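Software Engineer, Motion Planning and Control (full time, 40 hours per week)
Manipulation Software Group, Clusari
Posted Oct 24, 2025

Clusari invites applications for one position in its Manipulation Software Group. The engineer will maintain the planning and control code used on the group's two-arm stations, working under Leobardo Zepeda.

Duties include collision checking between arms that share one table, grasp planning for small objects, and upkeep of the replay and logging tools. The post is mostly software work — around 20 percent of the time is spent at the stations.

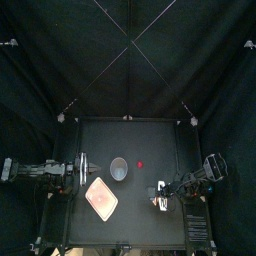
Two-arm station with a translucent container, a small red object and a pink board on the work surface.

Applicants must have at least 4 years of experience in C++ or Python and a sound knowledge of kinematics. Experience with camera calibration is welcome and is not required. Work samples may be in any public or private repository, provided the reviewers are given access.

Please send a resume, a cover letter of one page and one code sample to Getsemaní Bañuelos, Personnel Office. Applications without a code sample will not be reviewed. The position is open until filled, with a start date no later than June.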